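Planilel puts two hand-held grippers head to head in its new home trial

Vallejo, 2nd October – We've been itching to share this one! I run product testing at Planilel, and today we're opening up the results of our side-by-side trial of two fingertip pads for our hand-held gripper, the Hidar. If you've ever tried to pick up something small and slippery with a pair of mechanical jaws, you'll know why I care so much about fingertips.

The trial started in August, when our friends at Flokholm sent over a new textured pad and asked us to be as mean to it as we liked. We took them at their word. Our old smooth pad had served us well on boxes and bottles, but it had a bad habit of letting go of anything round, and I was tired of crawling under furniture to get things back.

So we set up 35 household tasks and ran each one with both pads, for a grand total of 980 tries. We worked in ordinary bedrooms and kitchens (the lab bench is lovely, but it's flat and hard and nobody's home looks like that), and we tested with one gripper in each hand. Soft surfaces turned out to be my favorite part of the whole thing. A plush blanket gives way when you press on it, so you can get the jaws lower than you could on a table – and then the fabric comes up along with whatever you're grabbing.

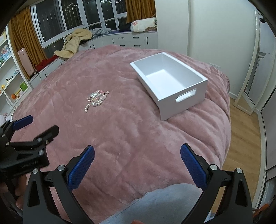 Beaded jewelry and an open white box on a plush blanket, with the blue textured pads in the foreground.

Jewelry was the task everybody on the team wanted to try and then wanted to hand to somebody else. Beads roll, strands tangle, and there's no obvious place to take hold. With the smooth pad we tended to pinch one end and watch the rest slide away. The textured pad held on to a whole bunch much more often, and it needed less squeeze to do it, which my wrists were very happy about!

It wasn't a clean sweep, though. The textured pad lost to the smooth one on 3 tasks, all of them involving thin paper or plastic film, where the ridges left marks. It also picks up lint like you wouldn't believe. We ended up brushing the pads between runs, and we've passed that along to Flokholm, who are already looking at a shallower pattern.

We also tried 2 jaw settings, wide and narrow. I'd expected narrow to win on small things and it mostly did, but wide was easier for anyone picking up the gripper for the first time. New users like to see both fingertips clearly before they close them, and I can't blame them. We'll be shipping the Hidar on the wide setting, with a short guide on switching over.

The full task list and the scores for both pads are free to download from the Planilel website. If you own a Hidar already, the textured pads slide on in place of the old ones, no tools needed, and you can order a set through our store now. Kitchen drawers are next on my list, so if you've got a really awful one, please write to us at the press desk and tell me what's in it.

Last updated: 2nd October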